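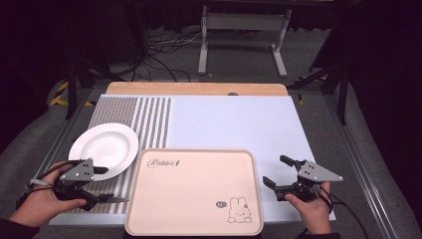

Chapter 5
Teaching by Doing

When I started the after-school robotics club at Fleltemham, I thought we'd spend most of our time writing code. We did, for about a term, and it was hard going. By April we had 93 lines that told our arm how to pick up a cup, and it would do the job beautifully so long as the cup never moved. Shift it a thumb's width to the left and the arm closed very firmly on thin air (to loud cheers from the back).

So we tried another way in, and it's the one I want to take you through in this chapter. You pick up a pair of grippers, one in each hand, and you do the job yourself. You do it again, and again, with things in slightly different places, and you keep a record of every go. Each go is called a demonstration. Later on, a program looks through the whole pile of them and tries to work out what your hands were up to.

It sounds easy, doesn't it? My first group thought so too! Then they tried laying a table with two stiff fingers on each side and found they had to think about things they'd been doing since they were three. Which hand goes first? Where do you take hold of a plate so it doesn't tip? What does the other hand do while it waits?

We'll follow one project all the way through, the table-laying task my club entered for the Pesport Cup. The team called their entry Drokix, for reasons they have never told me. They recorded 31 demonstrations in the first week and threw away 17 of them, and I'll show you how they chose, because I think I learnt more from the throwing away than from anything else we did that year.

Before you read on, have a go at this. Put on a pair of thick oven gloves and lay one place at your own table, slowly. Get a friend to write down every move you make, including the fumbles. Keep the list somewhere safe, as we'll need it in section 5.2.

5.1 What counts as one go?

Let's start with a question my club argued over for a whole afternoon: when does a demonstration begin, and when is it finished?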